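프롤톤, 양손 조작 시뮬레이션 키트 '우네덱' 공개… 주방 식탁 위에서 로봇 손을 가르친다

2024년 11월 26일

지난 2월 짧은 예고 영상만 내놓고 조용했던 프롤톤(Prolton)이 드디어 우네덱(Unedeck)을 정식으로 내놨다. 다섯 손가락이든 세 손가락이든 손 모델만 있으면 양팔 조작 과제를 가상 환경에서 꾸미고, 원격 조종으로 시연을 모으고, 그 시연으로 학습시킨 정책을 같은 환경에서 바로 평가할 수 있는 소프트웨어 키트다. 본지는 출시 전 빌드를 받아 며칠 동안 써 봤는데, 먼저 소감부터 말하면 꽤 신났다. 설치한 날 밤에 자려고 누웠다가 과제 하나만 더 만들어 보자며 다시 일어났을 정도다.

우네덱에는 기본 과제 94개가 들어 있다. 과제는 아홉 개 묶음으로 나뉘어 있고, 묶음 이름은 '식탁', '싱크대', '선반', '포장'처럼 알아보기 쉽다. 집게형 그리퍼로 블록을 쌓는 과제는 이미 공개된 것이 많으니 프롤톤은 과감하게 그쪽을 뺐다. 대신 손가락을 여러 개 써야 풀리는 물건, 두 손이 동시에 다른 일을 해야 하는 배치에 힘을 실었다. 빵은 눌리면 안 되고, 가지는 미끄러지면 안 되고, 얕은 트레이는 한쪽을 건드리면 통째로 밀린다. 이런 자잘한 사정이 과제마다 점수 규칙으로 들어가 있다.

개발을 이끈 라라사티 루멘타(Larasati Lumenta)는 화상 인터뷰에서 식탁 묶음을 가장 먼저 만들었다고 했다. "공장 부품으로 시작하면 다들 금방 알아듣긴 해요. 그런데 저희 팀은 매일 점심을 먹으면서 손이 얼마나 이상한 일을 하는지 봤거든요. 한 손은 빵 쪽에 가 있는데 다른 손은 벌써 접시 위에 있어요. 그걸 그대로 과제로 옮기고 싶었습니다."

기자가 제일 오래 붙잡고 있었던 것도 식탁 묶음이다. 나무 상판 위에 바구니, 매트, 철제 선반, 트레이 같은 것을 올려놓고 왼손과 오른손에 각각 목표를 준다. 물체 위치는 매번 조금씩 바뀌고, 매트는 비스듬하게 놓일 때가 많다. 처음에는 이 기울기가 별것 아니게 보였는데, 막상 조종해 보면 손목을 얼마나 돌려 들어가느냐에 따라 난도가 확 달라진다. 똑바로 놓인 매트에서 잘되던 동작이 조금만 틀어져도 손가락이 모서리에 먼저 닿는다. 배치 변화의 폭은 설정 파일에서 조절할 수 있고, 아예 꺼 둘 수도 있다.

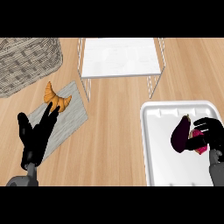

조종 방식은 세 가지를 지원한다. 손 추적 헤드셋, 모션 캡처 장갑, 그리고 키보드와 마우스다. 키보드로 다지 손을 움직인다니 고문처럼 들리지만 의외로 할 만했다. 미리 정해 둔 손 모양 사이를 슬라이더로 오가고 손목 위치만 따로 옮기는 식이라, 장비가 없는 학생도 시연을 모을 수는 있다. 물론 속도는 장갑 쪽이 비교가 안 되게 빠르다. 장갑으로는 한자리에 앉아 시연 17개를 내리 찍었고, 그중 버린 것은 초반 연습분뿐이었다.

녹화 화면에는 버튼이 몇 개 없다. 시작, 멈춤, 되감기, 저장. 특히 되감기가 정말 마음에 든다! 시연 도중 물건을 놓쳤을 때 처음으로 돌아가지 않고 놓치기 직전으로 감아서 이어 찍을 수 있다. 이어 붙인 지점은 데이터에 표시가 남기 때문에, 나중에 학습할 때 그 구간을 쓸지 말지는 사용자가 고르면 된다. 표시를 남겨 준 것이 고맙다. 이런 기능을 넣으면서 이음매를 숨기는 도구를 여럿 봤다.

접촉 계산은 야쿠보프스키(Jakubowski)라는 이름의 새 물리 모듈이 맡는다. 프롤톤이 내부에서 오래 쓰던 것을 이번에 함께 묶어 내놓은 것으로, 손가락 여러 개가 한 물체를 동시에 누르는 상황에서 물체가 튀어 나가는 현상을 줄이는 데 초점을 맞췄다. 시뮬레이터에서 다지 손을 다뤄 본 사람이라면 그 '펑' 하고 사라지는 물체를 기억할 것이다. 써 보는 동안 그런 일이 아주 없지는 않았지만, 드물었다. 둥근 과일을 손가락 끝으로만 집으려 할 때 한 번씩 엉뚱하게 굴러가는 정도였고, 손바닥 쪽으로 감싸 쥐면 안정적으로 따라왔다.

부드러운 물체는 아직 절반의 지원이다. 크루아상 같은 빵은 겉모양이 찌그러지지 않는 딱딱한 물체로 계산하되, 손가락이 주는 힘이 기준을 넘으면 '눌림'으로 기록해 점수를 깎는다. 진짜 변형을 계산하는 쪽은 내년 과제로 미뤘다고 한다. 루멘타는 이 부분을 두고 변명하지 않았다. "변형까지 넣으면 노트북에서 안 돌아가요. 이번 판은 노트북에서 도는 게 먼저였습니다."

그 말대로 가볍다. 기자가 쓰는 몇 해 된 업무용 노트북에서도 식탁 묶음은 끊김 없이 돌아갔다. 렌더링 품질을 최고로 올리면 팬이 비행기 소리를 내기 시작하지만, 중간 품질로 두면 나뭇결이나 바구니 짜임새가 보일 만큼은 나오면서 조용하다. 시각 입력으로 학습할 때는 이 중간 품질이 기본값이다. 여러 환경을 한꺼번에 돌리는 병렬 모드도 있는데, 이건 제대로 된 그래픽카드가 있어야 의미가 있다.

손 모델은 다섯 종이 기본으로 제공된다. 모두 프롤톤이 직접 만든 일반형이고, 관절 수와 손가락 길이가 서로 다르다. 자기 연구실의 손을 쓰고 싶으면 흔히 쓰는 로봇 기술 파일을 불러오면 된다. 불러오기 도우미가 관절 한계와 접촉면을 하나씩 확인해 주는데, 엄지 방향을 잘못 지정했을 때 바로 알려 주는 것이 특히 좋았다. 예전에 엄지가 뒤집힌 줄도 모르고 이틀을 날린 적이 있는 기자로서는 박수를 치고 싶은 대목이다.

팔은 손과 따로 고른다. 양팔의 간격, 어깨 높이, 상판과의 거리를 숫자로 넣을 수 있고, 왼팔과 오른팔에 다른 손을 달아도 된다. 한쪽은 손가락이 긴 것, 한쪽은 짧고 두툼한 것을 달아 봤더니 같은 과제인데도 자연스레 역할이 갈렸다. 긴 쪽으로는 매트 위 물건을 살살 더듬게 되고, 짧은 쪽으로는 트레이 안 채소를 꾹 쥐게 된다. 이렇게 조합을 바꿔 가며 노는 재미가 상당하다.

평가 기능에는 노타리(Notari)라는 이름이 붙었다. 정책 하나를 올리면 선택한 묶음의 과제를 차례로 돌리고, 성공 여부와 걸린 시간, 눌림과 밀림 횟수, 두 손이 서로 부딪친 횟수를 표로 뽑아 준다. 실패한 시도는 실패 직전부터 다시 볼 수 있다. 표에서 한 칸을 누르면 그 시도의 재생 화면이 곧장 뜨는데, 이 연결이 워낙 빨라서 숫자만 보고 넘어가던 버릇이 고쳐졌다. 평균 성공률이 비슷한 정책 둘을 놓고 봤더니, 하나는 주로 왼손에서 망치고 다른 하나는 두 손이 만나는 순간에 망치고 있었다. 표만 봤다면 몰랐을 것이다.

노타리의 결과 파일에는 사용한 과제 버전과 난수 씨앗, 손 모델 설정이 모두 함께 저장된다. 같은 파일을 다른 사람에게 보내면 그 사람 컴퓨터에서 같은 조건으로 다시 돌릴 수 있다는 뜻이다. 기자도 동료에게 결과 파일을 보내 봤고, 동료 쪽 숫자가 이쪽과 똑같이 나왔다. 다만 병렬 모드로 돌린 결과는 환경 수가 다르면 조금씩 어긋난다고 설명서에 적혀 있으니, 논문용 수치를 뽑을 때는 단일 모드를 쓰는 편이 좋겠다.

아쉬운 점도 적어 둔다. 우선 설명서의 한국어판이 없다. 영어판은 충실하지만 점수 규칙을 직접 고치는 장은 예제가 너무 적어서, 결국 기본 과제의 파일을 열어 보고 베끼는 식으로 익혔다. 과제 편집기의 실행 취소가 한 단계만 되는 것도 답답하다. 선반을 옮기다가 트레이까지 같이 선택되어 둘 다 밀려났는데, 되돌린 것은 트레이뿐이었다. 그리고 손 추적 헤드셋을 쓸 때 손이 서로 겹치면 추적이 잠깐 끊긴다. 이건 헤드셋 쪽 한계이기도 하겠지만, 양손 과제가 주인공인 제품이니 끊겼을 때 손을 제자리에 붙들어 두는 옵션이 기본으로 켜져 있으면 좋겠다. 지금은 설정 메뉴 깊숙한 곳에 꺼진 채로 있다.

실물 로봇으로 옮기는 문제는 어떨까. 우네덱에는 실제 팔을 구동하는 기능이 없다. 학습한 정책을 내보내는 것까지가 이 제품의 일이고, 그 뒤는 각자의 제어 소프트웨어로 이어 가야 한다. 마찰이나 조명, 물체 질량을 흔들어 주는 무작위화 옵션은 충분히 갖춰져 있다. 하지만 본지가 써 본 것은 어디까지나 가상 환경 안이었고, 실물에서 얼마나 통하는지는 확인하지 못했다. 루멘타도 이 질문에는 신중했다. 자사에서 옮겨 본 과제가 있기는 하지만 수치를 내놓을 만큼 쌓이지 않았고, 정리되는 대로 실패 사례까지 같이 공개하겠다고 했다. 실패 사례까지라니, 꼭 지켜 주면 좋겠다.

이용권은 개인용, 연구실용, 기업용으로 나뉜다. 개인용은 무료이고 식탁 묶음과 선반 묶음을 쓸 수 있으며, 시연 녹화와 노타리 평가도 제한 없이 열려 있다. 나머지 묶음과 병렬 모드는 연구실용부터 풀린다. 직접 모은 시연 데이터의 권리는 어느 이용권이든 사용자에게 있다고 약관에 적혀 있다. 연구실용과 기업용 가격은 좌석 수에 따라 달라져 따로 문의해야 한다.

앞으로의 일정도 조금 들을 수 있었다. 다음 판에서는 과제 편집기를 손보고, 사용자가 만든 과제를 올려 나누는 게시판을 열 계획이다. 물체 목록도 늘어난다. 기자가 뚜껑 있는 병을 넣어 달라고 했더니 루멘타가 웃으며 그 요청이 벌써 제일 많이 들어왔다고 답했다. 한 손으로 병을 잡고 다른 손으로 뚜껑을 돌리는 것만큼 양손다운 과제도 드무니 그럴 만하다. 나사산 접촉을 야쿠보프스키가 감당하느냐가 관건이라 날짜는 약속하지 못한다고 했다.

다지 손을 연구하는 사람이라면 개인용부터 받아서 식탁 묶음을 돌려 보기를 권한다. 손 하나도 아직 버거운데 둘은 무리라고 생각하는 사람에게도 괜찮다. 한쪽 팔을 끄고 시작할 수 있고, 그 상태로 모은 시연도 나중에 양손 과제의 앞부분으로 불러올 수 있다. 기자는 요즘 왼손만으로 크루아상에 다가가는 시연을 모으는 중이다. 눌림 감점이 생각보다 깐깐해서 아직 만점은 한 번도 못 받았다.

우네덱은 프롤톤 홈페이지에서 내려받을 수 있다. 윈도와 리눅스를 지원하며, 맥용은 준비 중이다.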